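Förderprojekte > Laufende Vorhaben > Pranari > Berichte

24. Nov. 2022 | Projektbüro Pranari

Zwischenbericht an die Bhatt-Stiftung: Mehrsprachiges Zutatenglossar für Gemeinschaftsküchen

Der letzte Bericht endete im Juni mit dem Satz, die Begriffsliste sei »im Wesentlichen abgeschlossen«. Wir bitten, dieses »im Wesentlichen« nachträglich großzügig auszulegen. Damals fehlten noch sämtliche Nüsse.

Zum Stand: Im Antrag hatten wir 2.000 Einträge zugesagt, verteilt auf Zutaten, Allergene, Zubereitungsarten und Lagerhinweise. Die Zutaten sind erfasst und einmal gegengelesen, die Allergene zweimal. Bei den Lagerhinweisen hat sich gezeigt, dass »kühl und trocken« in jeder Sprache etwas anderes bedeutet und in der Gemeinschaftsküche Musten vor allem »dort, wo noch Platz ist«. 163 Einträge liegen weiterhin in einem Ordner namens »Unklar«. Ein zweiter Ordner namens »Unklar neu« wurde im Herbst aufgelöst und sein Inhalt in den ersten verschoben. Wir führen das unter Fortschritt.
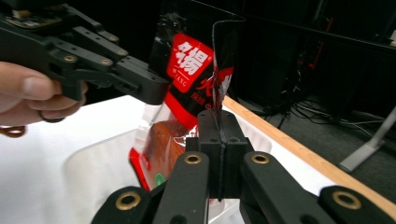

Die Allergenliste bleibt das Kernstück des Glossars und zugleich der Teil, über den am längsten gestritten wird. Wer in einer Küche für gemischte Gruppen kocht, muss wissen, ob Soja, Sesam oder Weizen im Spiel ist, und zwar bevor der Topf auf dem Tisch steht. Bei frischer Ware hilft Augenschein, bei Verpacktem hilft nur Lesen. Eine rot-transparente Packung wie diese, mit großen weißen Schriftzeichen im Logo und der Zeile »XIANG« darunter, gibt durch ihr Sichtfenster den Blick auf etwas Rotbraunes frei, womöglich Fleisch. Für ein Allergenblatt ist »womöglich Fleisch« zu wenig. Unser Glossar soll den Schritt vom Sichtfenster zur Zutatenliste verkürzen, und für Chinesisch, Türkisch und Tamil gelingt das inzwischen ganz ordentlich. Für Georgisch haben wir eine sehr schöne Schriftart.

Erprobung

Die Küche in Musten arbeitet seit dem Sommer mit einer gedruckten Vorabfassung. Von den 40 ausgegebenen Exemplaren sind die meisten noch auffindbar. Die Rückmeldungen waren brauchbar, wenn auch nicht immer zum Thema: Gewünscht wurden abwischbare Seiten, eine größere Schrift, ein Register, ein besseres Register und ein Rezept für Linsensuppe. Abwischbare Seiten sind bestellt. Das Register wird überarbeitet, es sortierte Umlaute bislang nach einem System, das wir rekonstruieren, aber nicht begründen konnten. Die Linsensuppe ist nicht förderfähig.

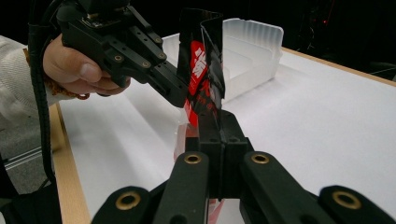 Snacktüte, weißer Strickärmel, braunes Perlenarmband.

Die Datenbank Gemis, in der alle Einträge gepflegt werden, lief im Berichtszeitraum stabil, abgesehen von der Woche, in der sie »Kichererbse« für eine Dublette von »Erbse« hielt und beide löschte. Der Stand wurde aus der Sicherung wiederhergestellt. Dass es eine Sicherung gab, verdanken wir der Auflage Ihres Hauses, gegen die wir seinerzeit schriftlich Einwände erhoben hatten. Die Einwände ziehen wir zurück.

Mittelverwendung

Abgerufen sind 60 Prozent der Fördersumme. Die Druckkosten liegen über Plan, die Reisekosten darunter, und wir beantragen, das eine mit dem anderen verrechnen zu dürfen. Formular liegt bei, diesmal das richtige.

Nächste Schritte

Bis zum Frühjahr wollen wir den Ordner »Unklar« abarbeiten und die zweite Druckfassung ausliefern. Offen ist, ob Gewürzmischungen als ein Eintrag gelten oder in ihre Bestandteile zerlegt werden. Der Antragstext lässt beides zu. Wir neigen zur Zerlegung, haben aber mit Fünf-Gewürze-Pulver angefangen und sind bei sieben. Um einen kurzen Hinweis, wie die Stiftung hier zählt, wären wir dankbar.

Kommentare (3)

Gast: Gibt es die Vorabfassung auch als PDF? Unser Exemplar klebt ab »Honig« zusammen.

Küche Musten: Wir halten an der Linsensuppe fest.

Gast: Bei Tamil bitte noch mal über die Hülsenfrüchte schauen, da sind zwei Zeilen vertauscht. Sonst sehr hilfreich, danke!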